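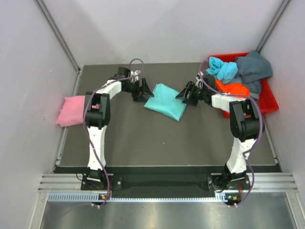 Attachment 1 — work table, two arms, cloth in the middle

Ticket: Network drops on ground floor, Nollwood building
Raised by: Clodagh Tully
Priority: medium
Status: closed

Problem as reported
Wired connection drops for a minute or so, several times a day, and comes back without anyone touching it. Started in October, after the Plaltach switch in the corridor cupboard was replaced. Wi-Fi is fine. Phones on the same sockets also go dead and restart.

Log

Entry 1
Pinged the Onine router from the front office PC for an hour. Lost the connection 4 times. Pinged the same router from a laptop plugged straight into it and lost nothing. So the line from the provider is good and the fault is on our side.

Entry 2
Swapped the patch lead on the front office PC. No change. Swapped the port on the switch from 8 to 17. No change. Other desks were dropping at the same moment, so I should have skipped this step.

Entry 3
Looked at the switch log. It shows a full restart each time, not single ports going down. Uptime counter never gets past a few hours. Firmware was one version behind. Updated it in the lunch break and left it overnight.

Entry 4
Still restarting. Temperature reading normal. Turned off the power-saving option on all ports in case that was the cause — it wasn't, and I've put it back.
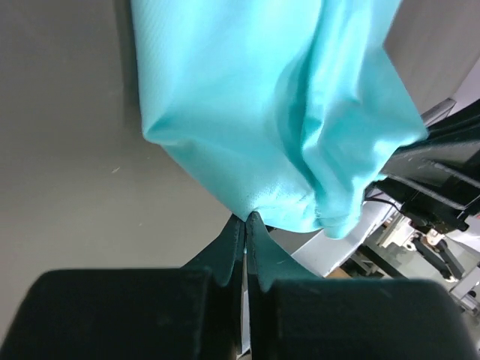

Attachment 2 — turquoise fabric, corner held in the gripper

Entry 5
Checked the power side. The switch feeds the desk phones as well as the PCs, and the power page shows nearly 100 per cent of the budget in use by mid-morning. The old switch had a bigger supply. Unplugged the phones in the meeting room and the kitchen. No restarts for the rest of the day.

Entry 6
Hanrahan sent a larger power supply for the same model. Fitted it at 7.30 a.m. before people came in. Phones plugged back in, all registered first time. Power page now reads well under the limit.

Entry 7
Clodagh confirms no drops since the new supply went in. Port labels in the cupboard are still wrong from the original swap. Raised separately. Closing this one.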